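Getting Farik Hall to Sort Its Own Laundry
Design for Everyday Life, final project report
Teltgate team

1. Where this started

The shared laundry room in Farik Hall serves 67 residents and has 4 washers, one of which has been making a noise like a goat since October. When a cycle ends and the owner is at dinner, the next person in line takes the wet clothes out and puts them on whatever is closest. Sometimes that is the top of a dryer. Sometimes it is the floor. Our team wanted to know if a place to put other people's clothes would fix this, or if we would only be giving the mess nicer walls.

2. What we did

We bought plain plastic bins with handle slots and set them out next to the washers with a sign reading "Moved your stuff? Put it here." The first version of the sign was longer and had a flowchart. Our instructor at Dallham asked us who the flowchart was for, and we took it down.

For the length of the trial we kept a log on a clipboard by the door. Every time one of us passed through, we wrote down where the abandoned clothes were: bin, dryer top, floor, or other. "Other" was meant to be a formality. It ended up including the windowsill and the inside of the vending machine slot.

3. Choosing the bin

We spent more meeting time on this than on anything else in the project. Mesh hampers fell over. Cardboard went soft by the second evening. The plastic ones have a thick rounded rim and smooth inside walls, so nothing snags, and a light color makes it easy to spot what got left behind. A black T-shirt with white lettering on it is hard to miss in there, while a white sock can live in the corner for weeks.

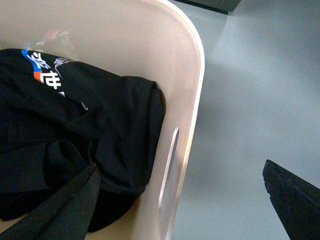

Kimie Yokoyama wrote on our draft that a bin is only a slower floor if no one comes to empty it, and asked what happens on day three. We had been avoiding day three. Her comment is the reason for the section below.

4. Results

We logged 456 items. The share that went into bins was higher than we expected and stayed that way. The floor was nearly retired. What we failed to change was pickup: 40 items were still in the bins when the trial ended, and Yusuf had to email the whole building about a single slipper.

5. What we would change

Smaller bins, so they fill up and embarrass people sooner. A date tag on each handle. We would also start the log earlier, as we have no numbers from before the bins and are relying on everyone's memory of how bad it was, which gets worse each time someone tells it.

The slipper is still available.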